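Keep the whiteboard

My office in Nunosdale wants to take down the last whiteboard and put a screen there. Chia-hao Yau showed us the price on Tuesday: nearly 4,000 dollars, plus installation. I am against it, and I would like to explain my reasons.

When I came to this country my English was slow. In a meeting I could not find the word, but I could stand up, take a marker and write a number. Everyone understood me. A marker has no password and no update. Also, a person who writes by hand must go slowly, and then the others have time to think.

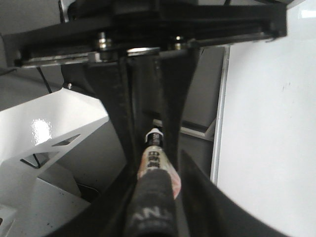
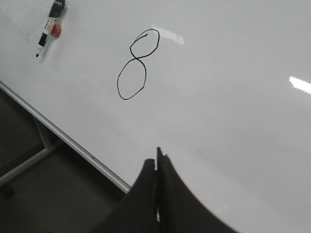

My colleague Mei-kuen Yu says the handwriting is often ugly. I agree, mine is very ugly. But I remember whose seven is whose, and on a screen all the sevens look the same. She also says the markers dry out because people forget the caps. This is true, and for this problem we need better manners. We do not need a machine on the wall.

Please buy the screen if you must, and hang it in the other room. Leave the board where it is, with two good markers and a clean cloth.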